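Notebook, bench 2, Sulau cell
January, started 9.40

Purpose of the day: go through the soft goods handling rules before they go to Corotton, and strike out anything we don't follow ourselves. Rajkumari Bisht has the master copy. My changes are marked RB? where she needs to agree them.

State of things at the start. Log stands at 1154 episodes for bags and pouches. 35 of those are held back for review, nearly all for the same two faults: operator started recording before the arm was in its start pose, or the item was moved by a person between reset and start. Neither is a hardware matter. Both are covered by rule 3, which people read once and forget. I have moved it to the top of the sheet.

Speed limit on the arm left at the low setting for all bag work. Minja (the planner) still allows a faster approach if the task file doesn't name a limit, so the limit has to be written in every task file. I checked 22 of them and two had the line missing. Fixed, and noted in the change list.

Today's item is the grey backpack with the quilted front and the little green plush on a loop. The plush is the part we care about. It is small and soft and it hangs free, so it tests the contact rules better than the bag does.
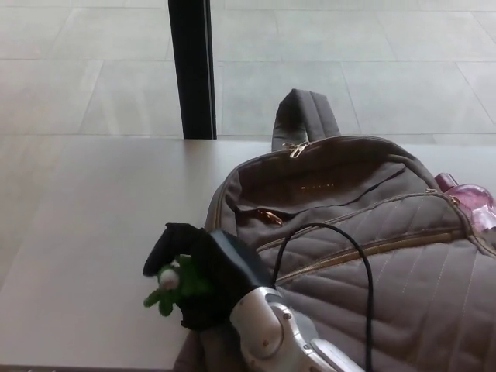 Rules as they stand after this morning

1. Start pose first, then record. No hands over the table once recording is on. If you have to reach in, stop, mark the episode as void and reset.

2. Bag on its back, front pockets up, top facing away from the robot. Zips can be left as found, but write down which ones are open. We had an argument last month over whether a half-open pocket was part of the task or an accident, and there was nothing in the log to settle it.

3. Keep straps and hanging parts where the operator can see them. Look at where the cable runs before each start. If it crosses a strap or a handle, check that it can move without catching. Catching is a stop, even if the arm would have pulled through.

4. Loose or clipped-on things are held by the attachment or the body. Do not pull on arms, legs, ears or stitching. If a clip resists, let go and try again from a new angle. Two tries, then call it a fail and log it as a fail. A failed episode with a good note is worth keeping.

5. Bottles stay in the bag only if the lid is on and the task file says so. RB? She would like bottles empty as well. I'd agree to that.

6. Stop button within reach of the second person, who does nothing else during the run. No typing notes while holding it.

Old rule 7 (wipe the hand between items) was in the wrong place. Moved to the daily checks along with the finger screws and the cable ties.

Open points

Force limit for the hand. The sheet says "gentle", which means nothing to a new operator. Zekorura want a number. I would sooner give a setting name from the task file, so that it can't be mistyped. To be agreed.

Void and fail are still being mixed up. Void means the run broke the rules. Fail means the run kept the rules and the robot didn't manage it. Put this on the wall sheet in large type.

Rest breaks for operators: the draft says every 600 seconds of recording. Keep it.

To do: send the marked copy to Rajkumari, add the speed line to the blank task file, reprint the wall sheet.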